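Six months with the Dudmont, and I still like it

I promised I'd come back to the Dudmont once the honeymoon was over, and July seemed like a good time to do it. It's been my only phone for six months now. It has been down two flights of stairs, through one very muddy cricket bag and on a long bus trip with a toddler who thinks the torch button is the best thing ever invented (fair enough, it's a good torch).

The short version is that I love it! The slightly longer version has a couple of grumbles in it.

Battery first, as that's what everyone emails me about. When it was new I was getting to bedtime with a third left in the tank. I'm still doing that most days, and I'm not gentle with it. I've got maps running half the morning, podcasts the whole way home and brightness up far higher than it needs to be. The battery health page says it has been through 122 charge cycles and I can't feel a difference. My old Dusen was gasping by this point. I used to carry a charger in my coat like other people carry tissues.

The screen is the other thing I keep going on about. It's not huge, and I can reach the top corner with my thumb without doing that awkward shuffle, which makes me happy every single time. Colours are a touch warm out of the box, so go into the display settings and nudge the slider to the left. Two notches was right for me.
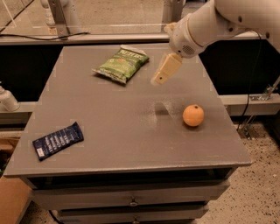
Now the camera. I've taken 2,266 photos with it so far (mostly the dog, a fair few of bread) and the main lens is a ripper in daylight. Grass looks like grass! Skin looks like skin! At dusk it gets a bit smeary if anything moves, and my dog always moves, so I have a big collection of brown blurs with ears. The March update helped. The wide lens is softer in the corners than I'd like, but I only use it for views and the odd crowded kitchen.

Paora Maihi left a comment on my first post asking whether the fingerprint reader copes with rough hands, as he's in the garden all day. I've been doing a lot of sanding lately, so I can finally answer that one. It missed me constantly until I registered the same thumb 3 times, and after that it's been brilliant. Give that a go, Paora, and let me know how you get on.

Grumbles, then. The volume buttons are too close to the power button and I've taken more than a few screenshots of nothing. The notification settings are also buried about as deep as they could be, and I had to go hunting again after the last update moved them. The speaker is fine for the radio while I'm doing the dishes, but turn it right up and it gets tinny.

I've had it in a Josine case the whole time, the plain dark green one. The edges have gone a bit shiny but it still grips well and the buttons haven't loosened.

A few of you have asked if I'm tempted by the new Woldegiorgis. I had a play with one in the shop and the zoom is gorgeous, I won't pretend otherwise, but it's so wide! I couldn't get it into my jeans pocket properly. I'll stick with the Dudmont through summer and have another look then.

Next post is on getting your old text messages across without losing the photos, which took me a whole evening and two pots of tea.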